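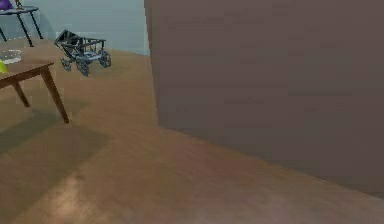
A wooden floor runs back to the far wall beside a large brownish-mauve panel. Illustration: Nendness

The decision by the appeals court in Anov to set aside 266 convictions has reopened a dispute that many in the legal profession believed was settled: how far a judge may go in directing an investigation that the same judge will later be asked to weigh.

The convictions date from a four-year inquiry into public works contracts in the Jitorness district. Over that period 459 people were charged, most of them mid-level officials and suppliers. The appeals court did not find that the defendants were innocent. It found that the trial judge had met privately with prosecutors, suggested the order in which witnesses should be called, and on 2 occasions returned draft motions with corrections before they were filed.

Prosecutors have defended the practice as ordinary case management. In a written response submitted in July, the district office argued that the size of the inquiry made regular contact with the court unavoidable, and that no defendant had shown that a verdict would have been different. The defense bar replied that the burden had been placed on the wrong side. A defendant who is not told of a meeting cannot show what effect it had.

Ditte Baldursdóttir, a professor of criminal procedure who advised the court as an independent expert, told this magazine that the present code is silent on the central question. It forbids a judge to receive evidence in the absence of the defense, but it does not mention conversations about strategy, timing or the drafting of charges. "The rule was written for a courthouse with three judges and one telephone," she said. "It has to be rewritten for the one we have."

A reform bill sponsored by Senator Huỳnh would assign separate judges to the investigation and trial stages. It would also require a written record of all contact between the bench and either party, open to both sides within 100 hours. The judges' association supports the record but opposes the division of duties, which it says smaller districts cannot staff.

The cases themselves now return to the lower court. New trials must be requested one by one, and in several of them the limitation period is close to expiring. The district office has not said how many it intends to pursue. Hearings on the bill are expected to resume after the budget session.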